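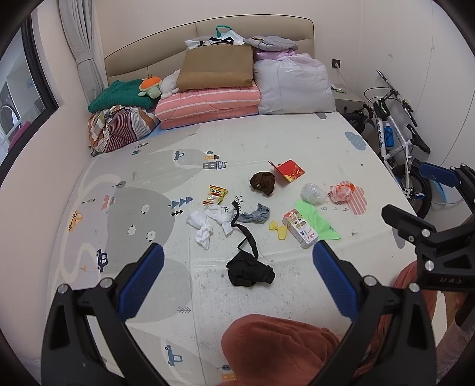
Support > My tickets > Play mats > Cleaning and care

Print this page | E-mail this page

Subject: Gritty bits on Ondel play mat won't shift
Opened by: Kathleen Daly
Status: Open

Hello, me again! I had such quick help with the Fadau storage tubs that I'm hoping you can do the same for the mat. It's the Ondel one with the grey road and the little cars and sheep all over it, and it lives on our big bed when it isn't on the floor (the spare room has no floor to speak of at the moment).

The trouble is the specks. I get dark gritty bits on it, worst along the front, and they seem to hang on however I go at them. It also gathers everything else in the house – socks, a crumpled wrapper, a snack packet, a red and gold envelope I'd been hunting for – but those I can pick up and put away. It's the dust that's driving me mad, as it shows up so badly on a pale mat.

What I've tried so far:

Shaking it out of the window. Got rid of the crumbs, did nothing for the specks, and half of it blew back in on me.

Hoover with the soft brush. Better, but the mat lifts up and sticks to the nozzle unless I kneel on it.

Damp cloth, plain water. Fine on the road, but it left a smeary patch by the numbers and I stopped there in case the print was coming off.

I haven't used any spray on it. My sister swears by Robichaud foam but I can't find anything on your care page that says yes or no.

Update, 4.15 pm
Your colleague rang, thank you, very patient with me. She asked me to clear the mat completely, leave it flat and go over it with a dry cloth first, always in one direction. Did that 2 times. The patch by the numbers has gone, so it was only a smear and the print is all right – what a relief! Still specks at the front edge though.

Update, 7.40 pm
Tried the sticky roller from my coat cupboard. Why didn't I think of that before? It took most of them off in one go, and I used 4 sheets. The few left behind feel a bit rough under my finger, so I don't know if they're dirt or marks in the surface.

Two things I'd still like to know please. Can it go in the machine on a cool wash, as the label has faded past reading? And is the Jiltley mat cleaner safe on the printed side? I'll leave the mat as it is until I hear back.

Thanks ever so much,
Kathleen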